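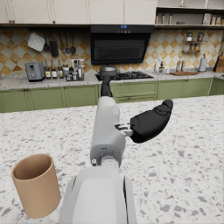
White terrazzo countertop with grey, black and beige chips.

Terrazzo counters: cleaning and small repairs

Cement-bound terrazzo reacts with acid. Keep vinegar, lemon juice and descaler off it. Resin-bound terrazzo tolerates more, but the marble chips in it will still etch.

Daily: warm water, a few drops of pH-neutral soap, microfiber cloth. Dry the surface afterward.

Oil stains: mix baking soda and water to a thick paste, spread it past the edge of the stain, cover with plastic film and leave for 24 hours. Scrape off with a plastic card. Repeat if a shadow remains.

Dull spots: wet-sand by hand with 400 grit on a flat block, then go finer until the sheen matches – never start with 80, it leaves scratches you will be chasing all afternoon.

Sealing: reapply when a drop of water darkens the surface. Wipe off excess before it gets tacky.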